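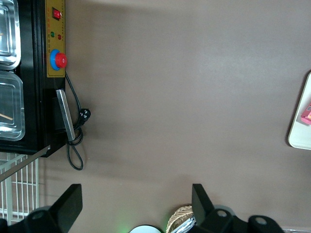
I want to say something in favour of the knob. A proper one, I mean, that sticks out far enough for you to get hold of it, with an off at one end and a lot at the other. And while I'm at it, I'd like to put in a word for the rocker switch, the little coloured light, and the cord you can pull out of the wall and see lying there on the worktop with its prongs showing.

I've been stewing over this since April, when our old oven packed in and we replaced it with a Sistness. It's a handsome oven. It's got a sheet of black glass across the front and when it's off there is nothing on that glass at all, just your own face looking back at you, wondering where the oven is. You have to stroke it awake. Then it plays a tune (I haven't found out how to stop the tune) and offers you 16 programmes, and I can tell you that in all these months I've used two of them, and one of those was by accident.

My hands are usually wet when I'm cooking. Or floury, or oily, or I'm holding a tray. The glass can't stand any of this. A drop of water lands on it and it thinks I've asked for pizza mode. I wipe it with a tea towel to make it stop and it thinks the tea towel is me, and now we're setting the clock. My mum used to turn her oven down with her elbow, talking to somebody in the next room the whole time, and never once looked at it.

Compare that with a good ugly catering machine. Big glossy black body, stainless steel trays in the top, and down the side a narrow yellow panel with everything on it: red rocker switch, a green light, a red light, and then a round red knob on a blue collar. Red on blue on yellow! No kitchen designer would let you have that. It looks like something out of a toy box and I think it's lovely, because I could find that knob from across the room without my glasses. The writing on the panel is tiny, mind you, and I'd grumble about that, but you could lose the writing altogether and I'd still know which bit to turn.

My friend Bianca Dinu has a snack stall called Pană at the Saturday market in Wiltberg, and she has strong views on all this. I helped her there one summer, badly, and what I remember most is that she hardly ever read anything. She'd got seven bits of kit on that stall, bought second-hand from all over, and every one of them had a switch and a knob. She set them by feel and by where the pointer was. "Just past the scratch," she'd tell me. I had a go at working the way she did and within a morning my hand knew where the scratch was too. You can't put a scratch on a menu. You could scratch the glass, I suppose, but then you'd have a scratched oven and it would still be playing you the tune.

I do know the other side of it. My brother-in-law is firmly on the other side of it and has explained it to me over several dinners. Flat glass is easier to clean, he says, and he's right, you give it one wipe and you're done, whereas a knob collects a ring of grease round its collar that you have to go after with a cotton bud or an old toothbrush. I've done my share of that. He also says a digital oven holds its temperature better, and I dare say it does, though I'd have thought that was to do with the insides and you could perfectly well hang a knob on the outside of it. Nobody asked the thermostat to come with a touchscreen.

And he says it's neater. Here we really part company, because I've gone off neat. Our kitchen is full of things pretending they aren't there. The fridge is behind a cupboard door. The extractor is behind another cupboard door. The bin slides out of what I'd have sworn was a drawer, and visitors go round opening everything with a teabag dripping in their hand. I'd much sooner have the machine out on the counter looking like a machine, with its wire rack next to it and a wooden stick left in the tray. That's a kitchen where somebody is getting on with something. I walk in and I know where I am.

The cord is part of it as well. People go to great lengths to hide cords these days, you can buy boxes for it, and Skavo (who made our toaster, and I've no complaints about the toaster) will sell you a kettle with a tidy for winding the flex up underneath so that you've barely enough left to reach the socket. I like a cord I can see. If the plug's lying on the worktop then the thing is not plugged in, and I can go to bed. With the oven I stand there in my dressing gown looking at the black glass. Is it off? Is it asleep? Is it about to sing? A green light or a red light would do me nicely, and it would cost them pennies.

I did look into changing it, by the way. There's a man who'll fit you a reconditioned catering oven at home, and he quoted me 300 for the fitting alone, before the oven, and then there was the matter of the cupboard it would have to go in, so that was that. We're keeping the Sistness. It bakes a very decent loaf, I'll give it that, once you've got past the front.

But I'd ask anybody who's about to buy a new one to do what I didn't, and go to the shop with damp hands. Never mind how awkward it is. Ask for a go, shut your eyes and try to turn the thing down a bit. If you can do it, buy it, whatever colour it is. If the assistant has to come over and help you wake it up -- and ours did, come to think of it, and I stood there nodding as if that were perfectly normal -- then go and have a look in the trade place round the corner, where the knobs are.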